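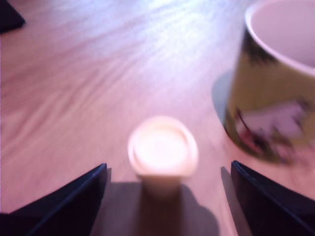 Table surface with light wood grain

Preparing scanned correspondence for the records archive

These instructions apply to all offices that submit scanned letters to the Brirklow document archive. They replace the guidance issued in November 2003. Questions should be sent to Farzana Gondal in Records Services.

Before scanning

Remove staples, clips and adhesive notes. A note that carries a comment on the letter is to be scanned as a separate page directly after the page to which it was attached. Letters printed on both sides must be scanned on both sides, including blank reverses that bear a stamp or signature.

Scanner settings

1. Select the profile "Archive text". It sets the resolution to 600 dots per inch and saves each page as an uncompressed TIFF file.
2. Switch off automatic colour removal. Coloured stamps must remain legible.
3. Scan one test page and check it at full size on screen. If small print is broken or filled in, adjust the contrast by a single step and scan the page again.

Do not save directly to PDF from the scanner panel. Files produced in this way lack the reference field and will be returned.

Naming the files

The file name consists of the office code, the register number and the page number, separated by hyphens. The third page of letter 2692 from the Nanier office is therefore named NAN-2692-03. Spaces and accented letters are not accepted. Where a correspondent's name contains accents, enter it in full in the index form.

Building the batch

Place no more than 10 letters in one batch folder. Open the folder in the conversion tool, choose "Join pages by register number" and wait until the log reports that the batch is closed. The tool creates one searchable document for each letter and leaves the page files unchanged.

Open every finished document and confirm that the pages are in order and that the text can be searched. Handwritten letters are exempt from the second check. Mark them "H" in the index form.

Submission

Move the batch to the transfer folder together with the index form. Agathe Lacroix confirms receipt by e-mail. Paper originals must be kept until that confirmation has arrived.

Related items
Completing the index form
Register numbers and office codes
Returned batches: common causes
Retention of paper originals
Large plans and folded sheets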